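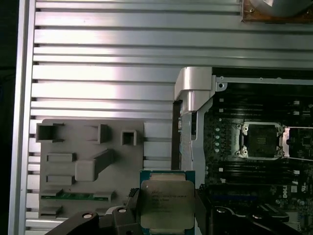
*Intel Xeon processor over an open workstation chassis*

We got to Gisdale a little before 7 in the morning in October, and the lane up to the well was already full of people carrying bread. The harvest blessing there is one of those customs I'd read a few lines on and always meant to see, and I'm so glad we finally went!

The walk starts at the chapel in Plenport, down by the water, and climbs the old cart road to the spring they call Ganalia. Families bring a small round loaf, baked the night before and marked with a cross of seeds. You carry it up unwrapped, in both hands, and you don't talk after the second gate (children excepted, and they made full use of it).

At the top a bell is rung 13 times. On the last stroke everyone breaks their loaf and hands half to whoever is standing next to them, preferably a stranger. Mine came from an older woman in a green scarf who had put caraway in hers, and it was much better than ours.

After that the noise comes back all at once. There's a fiddle band, hot cider in tin cups, and a line of people waiting to dip their fingers in the spring for luck with the winter stores. The parish book in the chapel porch has the first mention of the walk in 1,641, written with the comma just like that, and the page is left open for visitors to see.

We had breakfast afterward at Barbier, the bakery on the square, which opens at 10 on blessing day and sells out fast. Get the plum cake if there's any left.

A few notes if you're going: the cart road is steep and was slick with leaves, so wear proper boots. Parking is in the field below the chapel. Loaves are sold at the first gate for anyone who comes without one, and you're welcome to join in whether or not you belong to the parish. We'll be baking ours with caraway next year.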